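Campaign organiser wanted for the Eltdale council by-election

We are looking for someone friendly and well organised to join our small campaign in Eltdale, where Jessie Lindsay is standing as an independent for the district council seat that falls vacant in May. It is a paid post, 21 hours a week, and we are quite happy for those hours to be spread over evenings and weekends if that suits you better.

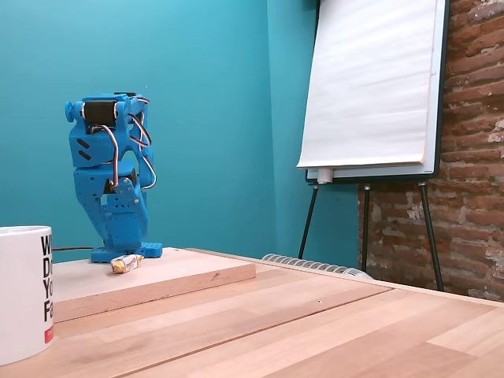 Most of the job is talking to people. You would plan the door-knocking rounds, ring our supporters to see who can manage a street or two, and make sure that everybody going out has a map, a bundle of leaflets and a clear idea of what Jessie has to say about the bus timetable and the library (she has plenty to say about both!). There are 63 helpers on our list at the moment, some of whom have been delivering leaflets in the valley for longer than they would care to admit, and 400 homes we have never managed to call on.

You don't need to have worked on an election before. Firouzeh Khosravi, our agent, looks after the spending returns and the legal side, and she will go through the rules with you in your first week. We would much sooner have a good listener with a tidy diary than somebody who knows every ward boundary by heart, although if you do know them, lovely, come and tell us. 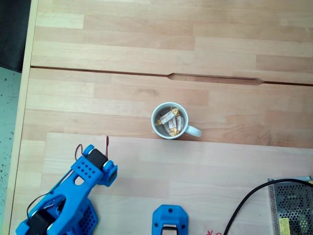

Do I have to live in Eltdale?
Anywhere within reach of the valley is fine, as long as you can get here for the evening rounds. We pay travel costs.

Jawad Jadoon held this post at the last election and has kindly offered to be on the end of the phone while you settle in, and his notes on the hill farms, gates and dogs included, are well worth an hour of your time.

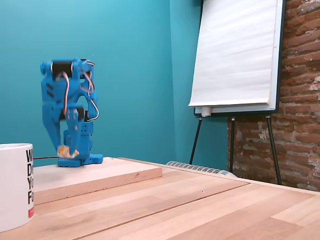
To apply, please write us a letter of no more than 500 words telling us a bit about yourself and why local politics matters to you, and address it to Firouzeh at the campaign office. Letters should reach her by 24 January 2021. We will reply to everyone who writes, and we do look forward to hearing from you.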